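Keeping White Surfaces White

I put off writing this one for ages, mostly because my own kitchen table was not fit to be seen. We bought it secondhand when we moved to Grargate, and by the end of that first January it had tea rings, a streak of blue marker and a grayish patch where everybody leans their elbows. It looks a great deal better now, and I promise I haven't spent a fortune!

Start with the plainest thing in the cupboard. A squirt of dish soap in a bowl of warm water and a soft cloth, wrung out well, will lift most of a week's grime. Go over it again with clean water and then dry it — I skipped the drying for years and wondered why I always had smears.

For tea and coffee rings, I stir 2 spoonfuls of baking soda into just enough water to make a paste, dab it on and leave it while I wash up. Wipe it off gently. Try it first on a spot underneath, as some shiny finishes will go dull if you rub at them (ask me about my old bathroom shelf).

Marker is fussier. A little rubbing alcohol, the 70 percent kind, on a cotton ball usually does it, dabbed and not scrubbed. Open a window, keep it away from the stove, and don't use it on varnish or paint. I've tried the Wuketti cleaning blocks too, and they do work, but they're slightly scratchy and I save them for the baseboards.
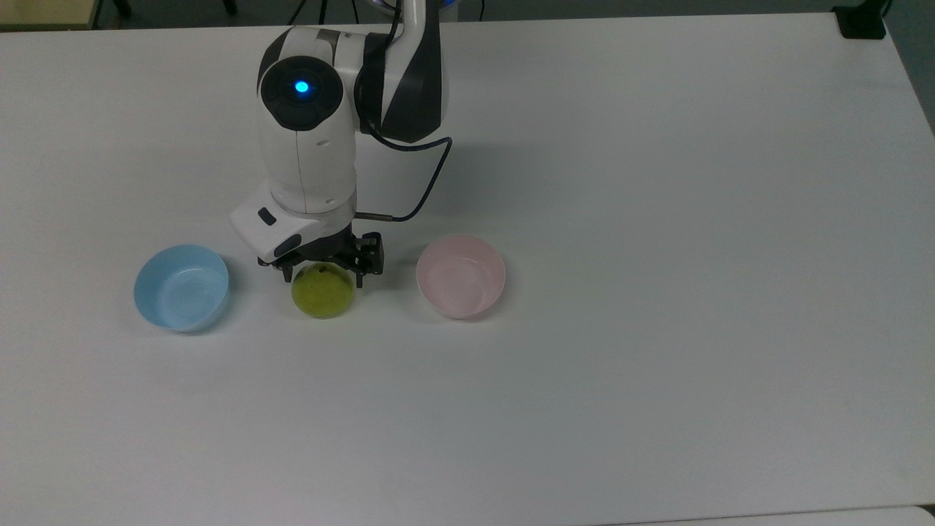
Crumbs and dust show up on white long before real stains do, and I find a quick wipe every evening saves me a big clean at the weekend. Large tops are the worst for it, of course. With a big plain white one like this, I work from the far side toward myself in long overlapping strokes, turning the cloth over as it gets dirty, and then crouch down and look across the surface toward the window. Any streaks I've missed show up right away, and a dry tea towel takes care of them.

Wash your cloths hot, without fabric softener, and hang them up to dry. Mine go on the hook by the back door.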